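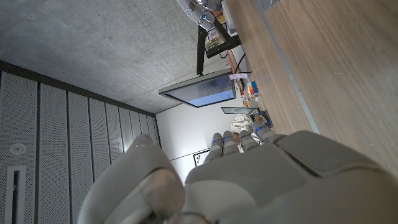 Last edited in September

Speaker notes: Hands at the bench, and the people next to them
Idalina Pacheco, Sesum

Slide 1
Hello, thanks for having me. Name, job, three years at Sesum, the first two of them on the packing bench. Say that early so they know where I'm coming from. I packed gift sets for Keskinen by hand, pump bottle in, tin in, card on top, lid, next. I was quick at it and I had a sore wrist by Christmas.
Then say what the talk is: the bench job as we do it now that we're teaching a pair of arms to share it, and how the days of six people have changed along the way. I love this project, and they'll hear that anyway.

Slide 2
Start with the order book. In our busiest week we had 860 gift sets to get out, and the bench was the slow bit. The label machine was fine. The courier was fine. It was always the picking up and putting down.
Ask the room: who here has a job where the slow bit is picking something up? Wait for hands. There are always more than you'd think!

Slide 3
The project is called Barkier. Two arms, two hands, one table. We began with just two items from the set, the bottle and the tin, because they're so different to get hold of. A bottle is tall and wants to tip. A tin is flat and slippery and you have to come at it from the side, or get a fingertip under the rim. Packers know this without thinking. I had never once put it into words until someone asked me to teach it, and then I talked for a whole afternoon.
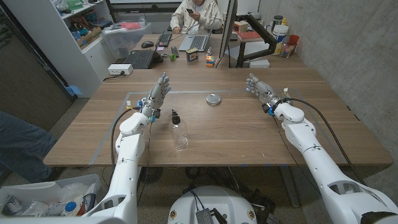 Bottle and tin on the table, inside the taped area.

Tell them about the tape. It's the cheapest thing in the whole project and my favourite. Everything the hands are learning happens inside that outline, and anyone walking past can see at once where the work is. We tried it first with no marking at all and had endless little arguments over where the tin "should" go. Tape went down, arguments stopped.

Slide 4
What changed for people. Go slowly here, it's why they came.
The old day: eight hours standing, the same two movements, ten-minute breaks.
The new day: a packer spends 15 minutes setting up the items, then runs attempts, writes down what went wrong and says what they'd try next. Later they swap back to the ordinary bench. So it's a mix, and people asked for the mix. The first rota had two packers on Barkier full time and they missed the chat on the bench. Fair enough. We changed it in the second week.
Be straight about the dull parts. There's a lot of waiting. There's a lot of putting the tin back where it was. Stivitz, who do our training, warned us about that and I didn't believe them.

Slide 5
Hands, close up. People always want to talk about the hands, so let them.
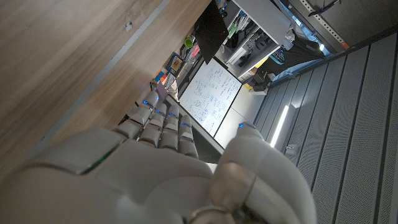

One of the hands close up, lights on, with the whiteboard behind.

Things packers have taught the engineers, read out a few:
Don't squeeze a pump bottle near the top.
Look at the lid before you touch the tin.
If it feels wrong, let go and start again.
The last one got a big laugh in the office and then went straight into the plan as a proper task. Mention that the packer who said it now sits in on the planning meeting, and that her pay went up when she took that on. Somebody will ask about pay, so get there first.

Slide 6
Jobs. They will ask. Nobody on the bench has lost theirs, and we have that in writing for the length of the project. I can't promise past that and I won't pretend to. What I can say is that the packers saw the plan before the arms arrived, and changed it in 10 places. 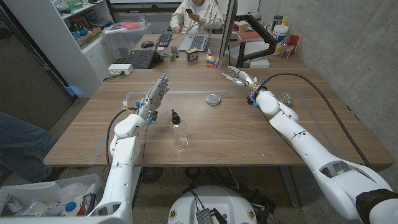 One of those changes was about noise, two were about who gets to stop a run (everyone, at any time, with no form to fill in), and the rest were mostly about shifts. The stopping rule is the one I'd take to any workplace, robots or no robots. New starters used to ask permission to pause. Now they just pause, and we talk about it after.

Slide 7
What's next: the card and the lid. The card scares me, it's so thin! If there's time, do the bit with the playing card and an oven glove. Bring a spare glove.

Questions. Repeat each one into the mic, the back row couldn't hear last time.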